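Lacing Corner at the Paulík Workshop — Gallery

Welcome to our small gallery. My name is Grethe Bundgaard and I take care of the web page for the Paulík workshop, where we clean, repair and lace used sports shoes before they go to new owners. We started in March with one table and one shelf. Until today 142 pairs went through our hands, and we still learn something new with almost every pair.

Many people asked us how the work looks, so I put a page together. I am sorry if my English is not perfect in all places. Drahomíra Skála read it before me and corrected the worst mistakes.

The lacing is the last step, after the cleaning and the drying. It is quiet work and most of us like it. One person can sit with up to 15 pairs in an afternoon, but then the fingers are tired and it is better to stop. We always sort the laces first, by color and by length, because a lace that is too short is noticed only at the top holes, and then you must take everything out again.
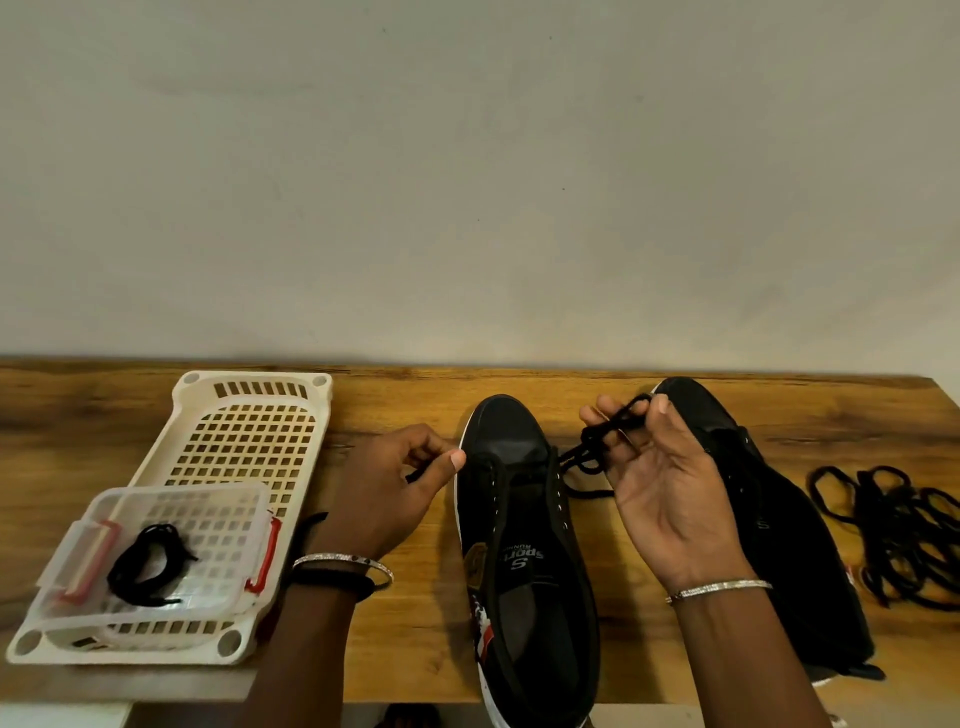 Black sneakers on the lacing table, toes to the wall. The left one has its lace in a criss-cross. More black laces are in the clear container with the red clips.

For low sneakers with metal eyelets we use the simple criss-cross. We begin at the toe, pull both ends to the same length and go up slowly, so the tongue stays in the middle. Drahomíra likes to start from the outside and go in, I do it from the inside and go out — both ways hold well, and the new owner will probably change it anyway.

Old laces we do not throw away immediately. If the tips are still good, they go in the wash in a closed net bag, then we hang them over a string and put them back in the boxes. Black and white we keep separate. Colored ones are always too few, and if you have some at home that you do not need, we will be happy to take them. Length of 47 inches is what we miss the most.

The table is open to visitors on the afternoons when we work. Please bring your shoes clean and tied together by pair, with the size written on a paper inside the left one.

Page updated July 14, 2023. Text: G. Bundgaard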